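Answers to the questions we get most often about hiring the Joddale hand-held gripper kit. Updated January 26, 2024.

## What is in the kit?

Two hand-held grippers with yellow fingers, two chargers and a carry case. Each gripper records while you work, and the recordings are used to train robot arms on household tasks.

## Can it be used in an ordinary home?

Yes. Most of our customers work in bedrooms and kitchens. You need a clear surface to work on and normal room lighting. Daylight from a window is fine.

## Will the fingers hold thick fabric?

Yes, within reason. Cushion covers, towels and blankets are all suitable. Take hold of an edge or a corner and close the fingers fully before you lift. Very heavy quilts may slip. 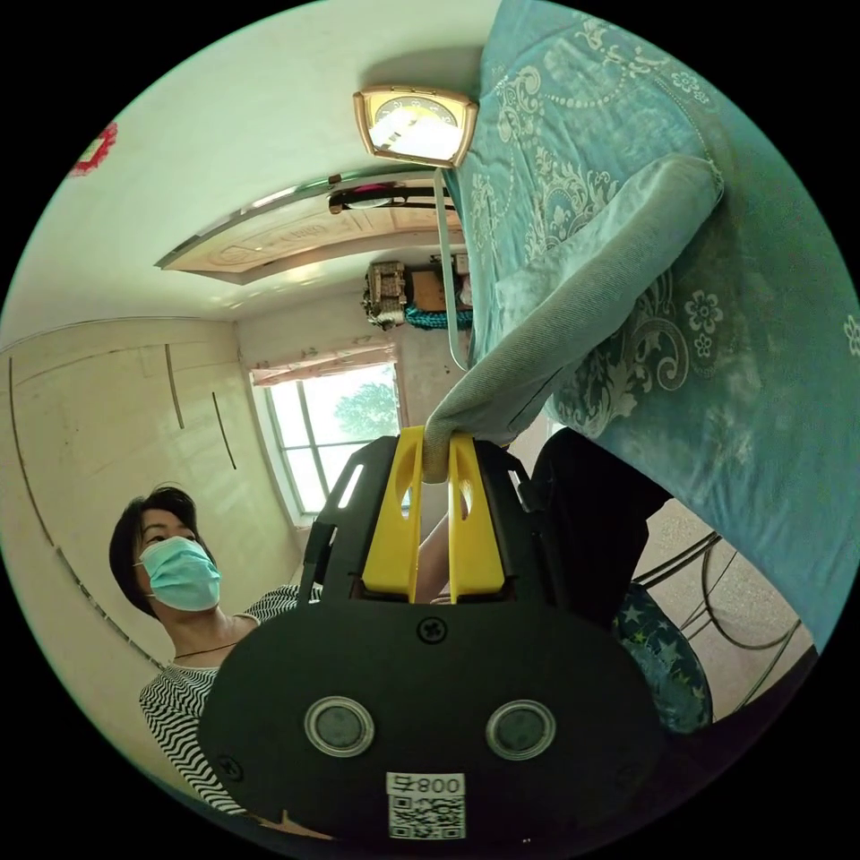 ## Do I need both grippers?

For folding, we recommend it. Small items can be done with one. The Stadenel plan includes a single gripper and costs less – you can add the second later.

Start with a towel laid flat on the bed. Keep other clothes to one side so they don't get caught up in the fold. 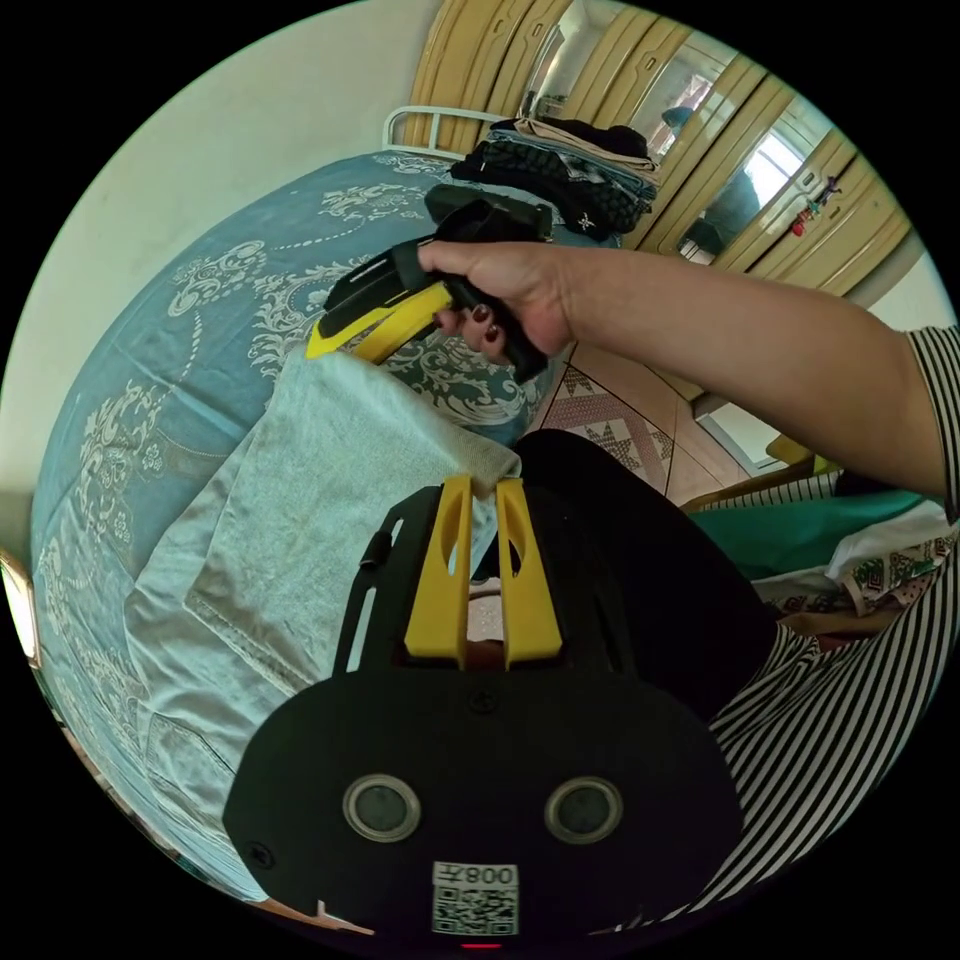 *Folded towel on the bed, with two grippers in use.*

## How long does the hire last?

The standard hire is 21 days. You can extend it once from your Kamata account.

## How much can I record?

Up to 200 tasks are included. After that you can buy more storage, or upload what you have and clear the gripper.

## What if a finger breaks?

Stop using the gripper and contact us. Spare fingers are sent free of charge during the hire.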